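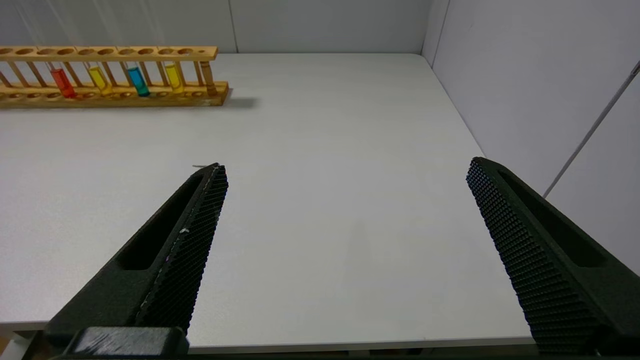 Kitchen > Small gadgets > Coffee grinders

3 min read

I've had the Ruppert hand grinder for long enough now to have opinions, so here they are. I bought it after my old Plavden one lost the little nut off the top (went down the sink, my own fault) and Lorena Ulloa at work wouldn't stop going on about hers.

First things first, it's lovely to hold. Bit heavier than I expected at 340 grams, but the body is slim enough that I can get my whole hand round it, and I've got small hands! The handle folds flat so it fits in the drawer with the tin opener and all the other rubbish.

Grinding for one mug takes me 2 minutes if I'm going medium. Finer than that and you'll feel it in your shoulder the next day, especially with a light roast. I did a bag of Brornside beans on the finest setting for my brother-in-law's stovetop pot and had to swap arms halfway, but he was chuffed with it.

The bit I don't like is the adjustment dial. It clicks, which is nice, but there are no numbers on it, so every time I take it apart to clean it I have to wind it right back and count again. I've dabbed some nail varnish on my usual spot. Static's a nuisance too, bits of chaff cling to the jar and then go all over the worktop when you tip it out.

Would I buy it again? Yes, though I'd wait for a sale, they had it down a fair bit last April. Four stars from me, and it'd be five with a proper dial.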